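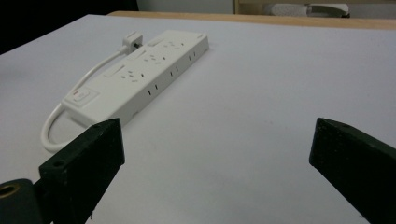
Barbu Two-Finger Gripper, Revision C
By Nalura

$185 (finger set and release board, fitted to your existing Barbu)
Free for units under serial number 2441
In stock, ships in two working days

Overview | The release fault | Specs | What's in the kit | Fitting | Questions | Reviews

Overview

The Barbu is a two-finger gripper for bench work: picking up small things, pressing switches, pulling plugs, moving cords out of the way and putting all of it back where it was. It comes as a handheld tool or with a flange for an arm. The fingers are black and blocky and will never win a design award, but they have slanted tips that can get at a rocker switch without leaning on the one next door.

Revision C is the same gripper with a new release board and a stiffer finger mount. If you're buying your first Barbu, you get all of this as standard and can skip to the specs. If you already own one, please read the next part before you click anything. It concerns a gripper that would not let go.

The release fault

In April a customer called to say that their Barbu had picked up a power cord and was keeping it. The arm had been running a switch-and-plug routine on a power strip. The gripper controller was plugged into the same power strip. You are probably ahead of us here.

The routine told the gripper to nudge a loop of cord aside and then press the master switch. The cord slipped on the first try, so the routine skipped ahead and the gripper, with the cord half in its fingers, pressed the switch. It did this very well. The controller lost power, the fingers stayed shut, and the arm, which had its own supply and no idea that anything was wrong, moved on to the next waypoint with the cord, the strip and a coffee mug following along behind.

The arm stopped on its force limit. The mug didn't make it. The customer was standing well back and was unhurt, though the phone call was brisk.

Our manual said that the Barbu "releases to a safe state on loss of power." On the bench it does. Dexter Szabo, who designed the original board, had tested that line with an empty gripper and with foam blocks, and it let go each time. With a slick, round cord wedged low between the fingers, the load comes in at an angle, the finger mount flexes a little, and the drive screw binds. The return spring then pushes against a stuck screw until somebody arrives with a hex key.

Once we knew what to look for, Savita Rawat set up a rig to cut the power mid-grip on the same type of cord, over and over. The old design bound for the first time on cycle 1,829. That sounds like a rare event until you work out how many cycles a busy bench gets through in a week. After that first bind it got worse, and we stopped the test at 2,965 cycles, by which point the screw was visibly worn and the return spring had more or less retired.

Which units are affected

Every Barbu with a serial number below 2441. The number is engraved on the underside of the body, next to the cable exit. If yours has worn off, assume it's affected and write to us.

Until the new parts are in:

Don't use the gripper on cords, hoses, cables or anything else that is attached to something else.

Don't power the gripper controller from any outlet, strip or switch that the gripper can reach. We would have thought this one was obvious, but our own demo bench was wired that way until Thursday.

Link the gripper's fault line to the arm's stop input. A gripper that has lost power should stop the arm too. The wiring is on page 9 of the manual, where it was listed as optional. It is no longer listed as optional.

Keep the hex key within reach, and remove power from the arm before you go near the fingers with it. A bound gripper is still storing force in the spring and can open quickly when the screw frees up.

What changed in Revision C

The release board now carries enough stored energy to back the drive screw off on its own after the supply drops. It opens the fingers under motor power first and lets the spring finish the job. Previously the spring had to do everything, which was asking a lot of a spring.

The finger mount is wider and stiffer, so an angled load no longer twists it into the screw.

The fault line now goes low when the supply fails, when the board is missing and when the cable is unplugged. On earlier units it went low only when the controller was awake to say so. We have no defense for that one.

There is also a manual release on the side of the body. Push and turn. It works with gloves on.

Specs

Type: parallel, two fingers, electric
Finger color: black
Power: 24 V DC, separate supply required
Release on power loss: motor, then spring
Fault output: normally high, low on any fault
Controller: Amomton two-channel or later
Arm flange: sold separately

What's in the kit

Release board, pair of fingers, finger mount, drive screw, return spring, fault cable, four screws plus one for the floor. The hex key is included this time.

Fitting

Allow forty minutes. Disconnect the gripper and the arm from power, and wait for the light on the board to go out. Take off the fingers, then the mount. Lift out the old screw and spring together, pointing away from your face. Fit the new parts in reverse order and connect the fault cable before you connect anything else.

Run the release check from the Amomton menu with the gripper empty, then again with the scrap of cord of your choice. Pull the gripper's supply by hand while it's closed. The fingers should open fully and the arm should refuse to move. If either of those doesn't happen, stop and contact us.

If you'd like someone else to do it, our service partner Tostosum will fit the kit at their workshop. Send the gripper without the arm. They have asked us to be clear on that point.

Questions

Does a released gripper drop what it's holding?
Yes. If you carry things that must not be dropped, order the hold version, which stays shut on power loss on purpose. Don't use the hold version near cords or people's hands.

I use the handheld version. Do I need the kit?
Yes. Your arm can let go when the gripper can't, but the spring is the same spring.

Can I keep my old fingers?
They fit the new mount. Check the tips for scuffs and the screw holes for cracks. Scuffs are fine.

Is this a recall?
For units under 2441, yes, and the kit and return shipping are on us. Enter your serial number at checkout and the price drops to zero. We are also replacing one mug.

Reviews

"Fitted in an hour, mostly spent looking for the fifth screw. Pulled the plug on it a dozen times and it opened every time. Would have liked the email to mention the serial number check in the first line and not the sixth."

"Works. The manual release should have been there from the start."

We agree with both of these. The email has been rewritten.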